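Kadholm simulation group -- minutes of the Friday meeting

Present: the demonstration team, the training team, one guest from Rotenska. Apologies from Jalcombe.

1. Minutes of the last meeting
Agreed, with one correction. The Tarar scenes are to be stored with the other room scenes and not on their own drive.

2. Demonstrations recorded
The team has recorded 40 demonstrations in the current room since the last meeting. The training team asked that failed attempts be kept, but marked as such, so they can be left out of a run without being lost. Agreed.

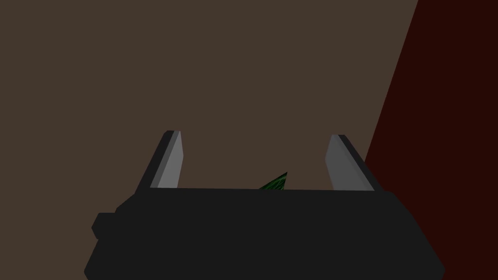

The wrist view was discussed at some length. The training team said the learner does poorly when the gripper's own body hides the thing it is meant to reach. At one point only a thin green tip shows past the top edge of the housing, between the open fingers, and the rest has to be guessed. The guest asked whether the view could be moved forward. It could, but older recordings would no longer match -- no change for now. Operators are asked to vary the approach so that the target is not always behind the housing.

3. Operator hours
Sessions will be kept to 2 hours with a break. Two operators said the hand controller drifts towards the end of a long session. It will be swapped for the spare and checked.

4. Starting positions
Too many recordings begin from the same pose. It was agreed that each new batch will use 6 starting poses, with the wrist turned in at least some of them. Rotenska will send over the script it uses to pick poses.

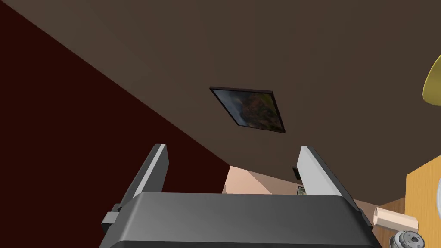 The script needs a small change before it will run on the Kadholm machines, and the training team will make it. There was a question about whether tilted starts slow the operators down. They do a little, but the team was content with that.

5. Labels
Task names are still being typed by hand and spelling varies. A fixed list will be put in the recording tool. Jalcombe to be asked for its list first, so the two sets can be joined later.

6. Any other business
The disk is more than 12 weeks overdue for a clear-out. Old test runs to be deleted once the demonstration team has looked through them.

Next meeting: Friday, same room.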